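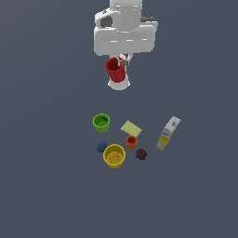 Figure 3. Simulated trial, seen from above: arm with a red cup in the gripper, other items on the work surface.

Section 3. Planning and budgeting before you order

Read this section before you ask Nornlow for a quotation. It applies to single-arm tabletop cells and assumes you already have the Akden simulation package running on an office computer. Changes to this section since the last issue were made by Ayten Ateş on 03/01/2020.

3.1 List what you will handle

1. Write down every item the arm must pick up. Give the width, height, weight and material of each.
2. Mark the widest and the narrowest item. These two set the gripper opening you need.
3. Note how each item may be lying when the arm reaches it. A cup held by its rim needs a different approach from one on its side.
4. Load matching models into the simulation. Mix shapes: cups of several sizes, small balls, a sponge and a long box make a fair first set.

Note: The model library does not include weights. Weigh the real items and enter the figures by hand.

3.2 Run the trial

1. Set the work surface to the size of your own table.
2. Place the items by hand for the first run, then use random placing.
3. Run at least 26 picks for each item on your list.
4. Save the results file and at least one close view of each type of grasp. You will need both for the quotation form.

Caution: Do not order a gripper on the strength of the overhead view alone. Check finger clearance close up, above all where two items sit side by side.
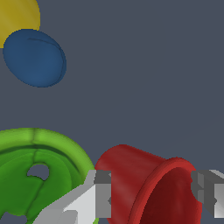
Figure 4. Close view in simulation: gripper fingers on either side of a red cup lying on its side, next to a green item.

If a finger has to go down between two items, measure the gap in the simulation and compare it with the finger thickness on the data sheet. Where the gap is too small you can either order the narrow fingers or change the way items are fed to the table. The narrow fingers cost less, but they carry a lower load limit - check this against the weights from 3.1.

3.3 Work out the budget

1. Enter the arm, controller and gripper on the first line of the form as one price.
2. Enter the table, mounting plate and guarding separately. These often come from another supplier.
3. Add one spare set of fingers. Part number 307 fits both sizes of gripper.
4. Add training for two people.
5. Add the yearly service charge. It starts 12 months after delivery and is not part of the purchase price.
6. Set aside money for electrical work if the cell will stand in a room with no suitable supply.

Note: Simulation licences are charged per computer. If only one person will run trials, buy one licence.

3.4 Check dates before you sign

Standard delivery is 29 working days from a signed order. Orders for the Drandangate site must also allow for unloading, which has to be booked in advance. The works are closed for part of June and no cells are shipped in that time.

Caution: The gripper size cannot be changed once the order is confirmed. A later change is treated as a new order.

Send the finished form, with the results file, to Nurhan Yalçınkaya in the planning office. Keep a copy of the item list, as you will need it again for the acceptance test in Section 7.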